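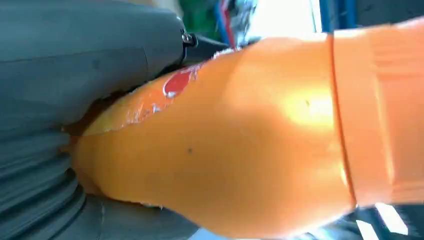
Iolanda Meireles
25/09/2022

Okay, padded covers. Everyone keeps telling me the grey quilted kind is the answer to scratches, dust, damp and probably taxes. I have been using them for most of a year and I have doubts. Thread.

First doubt: the word "protective." Padding protects a thing from being bumped. It does very little about rubbing, and rubbing is what takes paint off. Pull a cover tight over a painted corner, drag it on and off twice a week, and see what the corner looks like by April.

Grit is the real trouble. It gets into the soft side and stays there. So now you have a soft thing full of sand pressed against your nice finish. Shake them outside. Not in the hallway. I say this to the people in my house, who know who they are.

The Clekeo ones claim a "non-abrasive inner face." Non-abrasive compared to what? I looked all over the packaging and it doesn't say. It feels like the lining of a cheap winter coat. It might be fine. I would like somebody to show me.

Dalva Conceição swears by the Skurden covers, which cost more, and when I asked her why they were better she said they were heavier. They are heavier! I borrowed one. I could barely get it over the dresser. Heavy is a fact about a blanket, I'm still waiting for the part where it helps.

Clips. People love clips. Clips hold the cover shut, sure, and then they are one more hard little thing sitting right next to the surface you were worried about. I've gone back to cotton tape on anything painted. Uglier, slower, fewer marks.

If you must clip, clip fold to fold, out on the loose cloth, and never over an edge. I got 10 clips in the pack and use 4.

Someone asked about fixing scuffs that are already there. I tried the Kundetti touch-up pen on a metal shelf. The color match was decent in the evening and terrible the next morning by the window. Test it somewhere low down, and look at it in daylight before you go any further.

Also, loose flakes. Don't paint over them. Take off whatever is already lifting, wipe it down, let it dry, then decide. Half the time I decide to leave it alone. A scuff is a scuff.

Stickers are the same story. If one is half rubbed away, I peel slowly or don't peel. Every "just use a hair dryer" video I've watched stops before you get to see the glue.

Washing: the label on mine says cold, gentle, hang dry. I did that and the stuffing slid down to one end anyway. Guimarães, the shop on the corner, says this is normal. I notice that everything is normal once you've paid for it.

I went through the closet this afternoon. Out of the whole pile, 2 covers are still even all the way across, and both are the thin old ones I nearly threw out.

So am I getting rid of them? No. They're good for the back of the car and for kneeling on — my knees have no complaints. I just won't buy another one because the tag has a shield printed on it.

Replies are open if you have a cover that lasted. Please say how long you've had it. "Just arrived, love it" doesn't count.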